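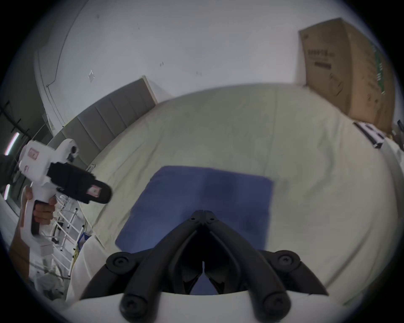 Fingertips together above a blue cloth, with a second hand-held gripper at left.

Teaching a robot to fold by doing the folding yourself

2021-05-27

I've been promising a catch-up on the Skallby project for ages, and this week there's finally a result to go with it. The Wuyts group in Planau has put out its first write-up on teaching robot arms to handle cloth, and the bit I like best is that there was no robot in the room for any of the teaching.

What they use is a pair of hand-held grippers. You hold one in each hand, squeeze, and the fingers close the way a robot's would. A wide-angle camera on each gripper records what the fingers are up to, and software works out from the video how the gripper moved. Do that over and over with a cloth on a bed, and you've got a pile of lessons a robot can learn from later on.

The pile in this case is 1,306 recordings, all of somebody picking up a cloth, bringing the corners across and putting it down again. I had a go myself and my first few were hopeless (I kept letting go too early, then overcorrecting and dragging the sheet along with the cloth). By the end of the afternoon I was getting quite good at it! It's a bit like eating with tongs. You stop thinking about your fingers after a while and start thinking about the tips.

The older way of doing this was to steer the arm itself with a joystick, which the group tried first, back in November. It was slow going. Cloth is fussy stuff, and if you can't feel it tug you tend to creep along at a snail's pace, so the robot learns to creep along too. With the grippers in your own hands you move at something close to normal speed.
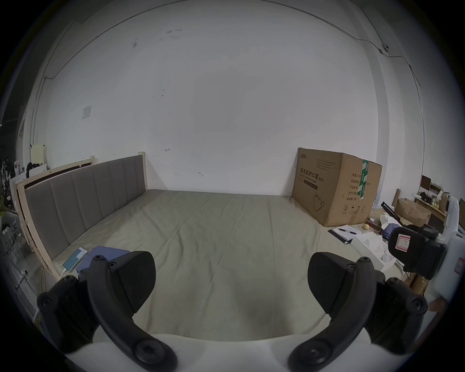

Gripper fingers over the bed, with a blue folder partly tucked under the left one.

The other thing the group was keen on was getting away from the tidy lab bench. If every recording has the same plain background, the robot can come to lean on that background, and then it falls to bits when you wheel it somewhere else. So the recording went on in rooms with furniture and boxes and cables and all the usual stuff people have. The cameras see plenty of it, and the training has to sort out which part of the view matters. I was a bit doubtful about that, to be fair. I'd have thought less clutter meant easier learning, and it does, but only if you never plan to leave the lab.

Now for the result. The trained model was sent over to the test bench at Stalgate, where there's a two-armed robot that had played no part in any of the recordings. It was given 38 tries at folding a cloth it hadn't seen before. It missed on two of them. Both times it pinched the sheet underneath along with the cloth and folded the lot into a sort of parcel, which got a laugh, and which is pretty much what I'd been doing on my first few goes.

I asked whether that counted as a success and the answer was a careful yes. It's one kind of job, on one bench, with cloths of much the same size. Fitted sheets are a long way off. So are shirts, which have sleeves, and everybody I spoke to got a slightly haunted look when sleeves came up.

Speed is still a sore point as well. The robot stops for a moment before each grab, and the pause is long enough that you wonder if it's gone to sleep. The write-up blames the time it takes to process both camera views, and there's a newer version in the works that handles them together. 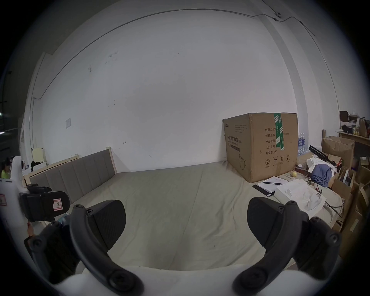 Wide view across the bed from a gripper, fingers apart, with the mask carton and clipboard to the right.

Something I hadn't appreciated until I saw the raw video is how much those wide lenses take in. You're pointing the thing down at a bed and you get the wall as well, right up past the cables, all bent around like the view through a door peephole. It looks strange to us but the software loves it. Scuffs and corners and the edges of boxes give it something to hang on to when it's working out where the gripper was, and that matters most when the cloth itself is filling up the middle and flopping about. A plain sheet on its own doesn't offer much to track.

The write-up also has a frank section on recordings that had to be thrown out, mostly for quick turns that blurred the video or a hand wandering across the lens. I found it the most useful part to read, and I'd point anyone thinking of trying the method to it before the charts.

Next up for Skallby is towels, which are thicker and tend to spring open again, followed by having the robot hand a folded cloth to a person. The group hopes to run the Stalgate tests again with the faster version before the end of the year, and I've asked to be there when they do.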